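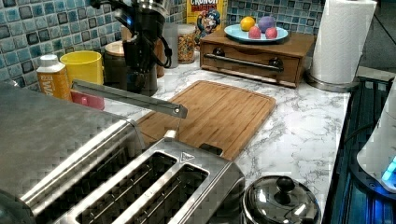 Ticket: Toast task, success rate drops after kitchen change
Opened by: Felicidad Talavera
Assigned to: Sixten Midtbø
Status: Open, waiting on a rerun

Felicidad, 17 October 2022
Hello Sixten, and sorry to land this on you first thing. You'll remember that in August the policy trained on the Strand kitchen was doing so nicely on the bread task. We have now moved it to the Skavwood kitchen, with the four-slice toaster and the marble-look worktop, and it is struggling. Out of 70 trials it finished only 11. Mostly the arm goes to a spot beyond the toaster, over towards the bamboo board, and then dithers there until the time limit. I've restarted everything twice and checked the joint zeros, which were fine. Could you have a look when you've had your tea?

Sixten
Of course, and thank you for such a clear write-up - it saves me a lot of guessing. My first thought was the camera calibration, so I redid it with Edivaldo this morning. The error came out the same as before, so I think we can cross that off.

My second thought is the metal. The top of that toaster is one big stretch of brushed steel, and there's a shiny lidded pot right beside it. The depth readings over the steel are full of holes, and the method fills holes from whatever is nearby. I suspect the board is winning, being flat, wooden and a good deal less shiny to the sensor, I'd guess. Could you send me the logs from the failed runs?

Felicidad
Logs are in the shared folder. Helge wonders whether the tiles at the back might be confusing things too, as they are rather busy and glossy.

Sixten
Tell Helge it's a fair question. I masked the tiles out and replayed the logs, and the predicted targets hardly moved. Masking the board shifted them back towards the slots in most of the failed runs, so I'm fairly hopeful. Replay isn't the same as a real trial, mind you.

Next step: retrain with the hole filling switched off, adding the 491 demonstrations from Avanbridge, then do 10 trials with the board left where it is. Please don't tidy the counter before then!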